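Workplace Automation > Service and Hospitality > Turnaround crews

Thread: Simulation sign-off before the arms go live. What happens to the room attendants' hours?

rowlock_7
October 2, 2019
I do scheduling for a serviced-apartment operator. We have 286 units, cleaned and restocked between guests by 13 attendants. Management has signed with Grarano for a two-arm mobile unit that will take over kitchen restocking first: paper goods, cups, utensils, counter clearing. Linen and bathrooms stay manual for now.

Before anything rolls into a real unit, the tasks are run in a simulated apartment, and two of our attendants have been reassigned to review the runs. They watch playback from the gripper and from the body, then mark each attempt pass, fail or unclear. They were given a login and a two-page sheet. Their job title and pay grade are unchanged.

A lot of the gripper playback is at this level, with walls and a window at a steep angle and nothing between the fingers:

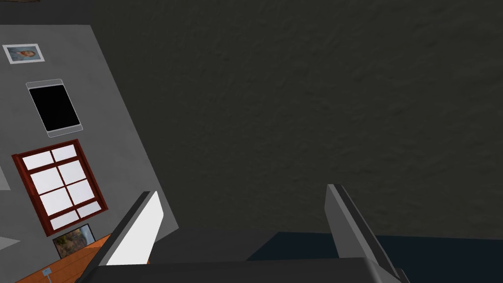
tallysheet
Pay grade is the first thing I would settle. At my last site the reviewers stayed on the housekeeping grade for a full year, and by then the vendor was treating their marks as acceptance data. If their mark decides whether a task ships, the work is inspection and should be graded as inspection.

rowlock_7
Agreed in principle. HR's position is that it is temporary and counts as training.

m_ostrander_fm
I don't agree with tallysheet on this. Reviewing playback against a checklist is not inspection in the usual sense. An inspector has authority to stop work. These two can mark "fail" and the vendor can rerun the task with different settings. I would ask for the stop authority before the grade. The grade follows from it.

tallysheet
That order works only if management grants the authority. In my experience they don't. They keep the marks advisory and still use them in the report.

dovetail_b
Which view are they marking from? We ran a Zellow pilot and the reviewers had wrist footage alone. They could not tell where the arm was relative to the counter, so half the marks came back "unclear" and the vendor threw them out. Insist on the body view for every attempt.

rowlock_7
We have both. The body view shows the two arms, the counters and the room behind them, so the reviewers can at least place the gripper:
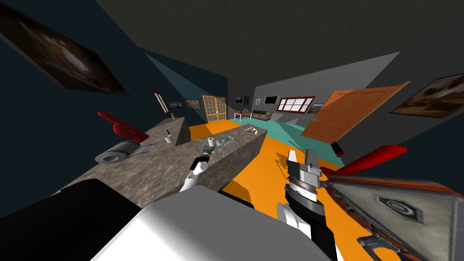

Re: Who writes the pass criteria

m_ostrander_fm
Look at the sheet before you argue about anything else. If the vendor wrote it, "pass" probably means the object was moved. Your attendants have a different standard. A paper towel roll lying on its side on the counter is a fail in any unit I have managed, whatever the software thinks.

rowlock_7
The vendor wrote it. Six criteria, all about grasp and placement. Nothing on orientation, nothing on whether the counter is presentable afterward. The attendants added their own column in pencil. I have asked for it to be included in the April revision.

inskip_nights
Former attendant, now on dispatch at Inskip. The pencil column is the valuable part of the whole exercise and it should be written up under the attendants' names. When we went through this, our notes were folded into the vendor's documentation and the company later told us the system had been configured by engineering. Two people I worked with lost the chance at a technician post over it.

dovetail_b
Seconded. Keep dated copies.

rowlock_7
Noted. One more from the gripper side. The reviewers spend longest on paper towels, where they look at how the fingers sit at the base of the roll and whether it is standing straight:

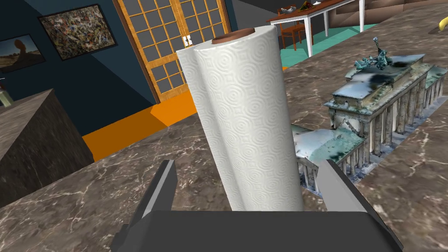
Hours and staffing

tallysheet
Back to the question in your title. What does the contract assume per unit?

rowlock_7
It assumes kitchen restocking drops out of the attendant's visit entirely. I don't believe that. Someone has to load the machine, move it between floors and correct whatever it leaves. None of those minutes are in the plan.

m_ostrander_fm
They never are. Log them from the first live unit under a separate code. If you book them to general cleaning, the attendants will look slower and the machine will look free.

cirketti_ops
We run a comparable setup at Cirketti and I will disagree with the tone here slightly. Our attendants' hours did not fall. The visits got shorter and the number of visits per shift went up. Some of them prefer it. The complaint we get is that the kitchen was the part of the job done standing upright, and what is left is beds and tubs.

inskip_nights
That matches ours. Physical load per hour went up. Raise it now, while the task split is still on paper.

rowlock_7
I had not considered the load question. I will pull the injury log for bathrooms and linen and post what I can.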